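Forum > End effectors and tooling > Bin picking

Two-finger vs suction on mixed small parts

shalebed
Joined July 2019

Trying out two end effectors for mixed-item bin picking, same arm, same camera, same 800 ms settle time before each grasp. One is a Haltex parallel two-finger, the other a Zanex single cup with bellows. Over 162 attempts each, the Haltex dropped or missed 39. The Zanex missed more, mostly on anything with texture. Has anyone run both on one wrist?

torquelimit

Which cup? Zanex ships 3 durometers and the stiff one is useless on anything curved. I'd throw out the suction numbers until you repeat with the soft one.

shalebed

Medium. Soft one is on order.

ninepin_k

Disagree with torquelimit. Durometer won't help with leakage on a rough or wrinkled surface, you need flow. What is your vacuum source? The small Zinchenko venturi most people start with can't keep up with a leak.

torquelimit

Flow helps, sure. It doesn't fix a cup that can't conform. I ran an Esteo pump with the stiff cup and still lost every rounded part.

shalebed

Venturi, so ninepin_k may have a point. I'll log vacuum level at contact and post it.

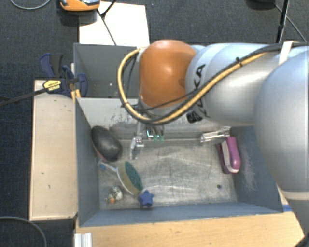 Finger approach angle is the other thing I'm comparing. Straight down works in the middle of the bin and gets bad within a finger width of the wall, where the planner either rejects the grasp or clips the side. With a set like this one, the purple piece by the right wall is the kind I'd give to the fingers, closing across its two sides. The crinkled silver package against the far wall is the one I don't trust with either tool. I'm testing a tilted approach for wall grasps next.

ninepin_k

Check your cable loop before you tilt the wrist. With that much slack beside the joint it can catch the bin edge.

torquelimit

Or leave the cables alone and limit the last axis in software. Rerouting means redoing your payload ID.

ninepin_k

Redoing payload ID is a short job. A snagged encoder cable isn't.

shalebed

Limiting the axis for now. Soft cup results when it arrives.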